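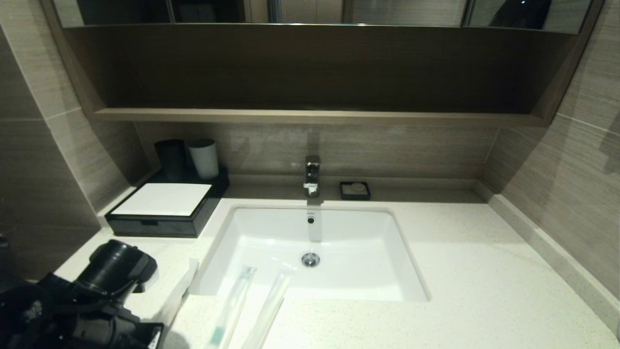

Bathroom, finally! A few of you have been asking since August when I'd get around to the small room at the end of the hall, so this is the page for it. Kitchen and hallway have their own pages (links in the menu). This one is only the washbasin corner, where most of the money went and all of the arguing.

Posted Feb 24, 2022

The counter
White quartz with gray and dark speckles. I went back and forth on plain white for weeks and I'm so glad I got the speckles, toothpaste spots just vanish into them. It's the Aravena slab from the remnant yard, 771 with cutting and delivery. New from the showroom they wanted 2474, and I laughed and left.

The sink
Undermount, rectangular, rounded corners. I wanted no rim because I hate scrubbing around a rim, and with this one you wipe the crumbs of whatever (eyeshadow, mostly) straight off the counter and into the bowl. The drain stopper and the ring on the overflow are both chrome so they go with the faucet.

The faucet
Single lever, squared off, short spout. It's called Pinura and it was the cheapest of the ones I liked! If you have big hands, try a longer spout in the store first. Mine are small and I'm fine.

The tiles
Large ones with a wood-like grain running sideways, taupe going into warm gray. Same look behind the counter as on the walls. My mother thought it would be gloomy with that much brown in a bathroom. I think it's cozy, and the pale grout keeps it from going too heavy.

Mirror cabinet and the niche
The mirror doors run across the wall above the counter, and everything ugly goes behind them. Underneath is a dark brown wood-grain niche with a lighter shelf ledge along the front. I had my heart set on the Stondaro cabinet at 900 and then found this one secondhand for 200, with one hinge that needed a new screw. Best buy of the whole room.

The little stuff
Black square soap dish to the right of the faucet, with a round bar of soap (I've gone back to bar soap, I love it). Over on the left is the black box with the small drawer, from Rundum. Cotton pads and hair ties live in there. The two cups stand on the back of it, one dark gray and one white, so we stop using each other's.

Still on my list: a hook for the hand towel, and a better light over the mirrors. I'll add pictures of the shower side once the glass is in.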